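Chamado 2283
Categoria: Mobiliário / armários de vestiário
Local: unidade Alton, sala dos armários
Prioridade: baixa
Situação: em acompanhamento

Descrição do problema
A porta de um compartimento alto do banco de armários metálicos não permanece fechada. Ao girar a chave, a lingueta sai, mas não entra na fenda do batente. Com um empurrão leve a porta volta a abrir. O usuário informou também atrito na dobradiça superior e cheiro de fechado no compartimento debaixo.

Equipamento
Armário de aço, cor cinza-claro, linha Nava, fornecido pela Burby. Portas com fendas de ventilação, fechadura de chave individual. Compartimento do chamado: 213.

Registro de atendimento

Janeiro, 09h10. Chamado aberto. Solicitada ao usuário a retirada dos pertences do compartimento.

Janeiro, 10h40. Primeira verificação. Chave gira sem resistência, cilindro sem folga. Lingueta com curso completo. Desalinhamento vertical entre lingueta e batente, medido em 2 mm. Descartado defeito de fechadura.

Janeiro, 11h05. Verificado o nível do banco. O conjunto pende para a frente no canto direito. Pé regulável encostado, sem carga. Piso com leve caimento nesse trecho.

Janeiro, 11h30. Pé regulado até assumir carga. Reaperto dos parafusos da dobradiça superior. Porta fecha, ainda com atrito no terço de cima.

Janeiro, 14h20. Batente ajustado. Lubrificante seco aplicado na dobradiça. Dez ciclos de abertura e fechamento com chave, sem falha. Atrito eliminado.

Janeiro, 14h35. Quanto ao cheiro: fendas de ventilação desobstruídas com pincel e aspirador. Interior limpo com pano e detergente neutro. Orientação: não guardar roupa úmida nem embalagem de alimento aberta.

Janeiro, 16h00. Consultada a Rutier sobre calço de borracha para o pé do canto direito. Prazo informado: cerca de 200 horas. Item não impede o uso.

Pendências
- Instalar o calço e repetir a medição do batente.
- Recolher as chaves que ficam nas fechaduras das portas inferiores e conferir com a lista de usuários.
- Esvaziar as prateleiras dos compartimentos sem usuário cadastrado.
- Manter livre o piso em frente ao banco, para que as portas abram por inteiro.

Se a porta voltar a abrir sozinha, responder neste mesmo chamado com o número do compartimento. Não forçar a chave.

Anexos

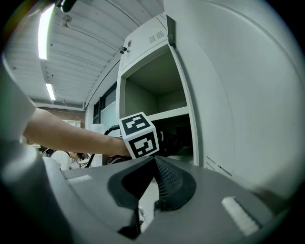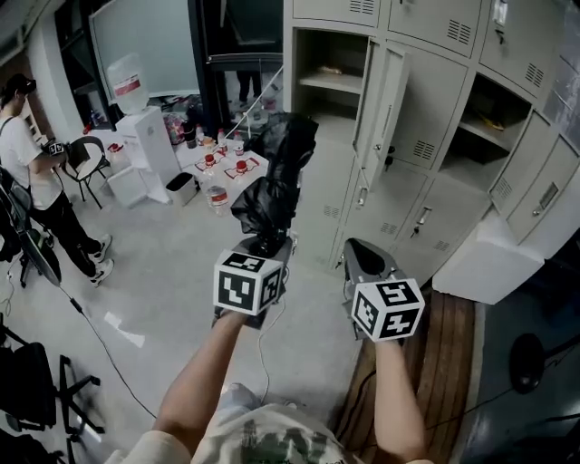
Anexos 1 e 2: armários metálicos com portas abertas.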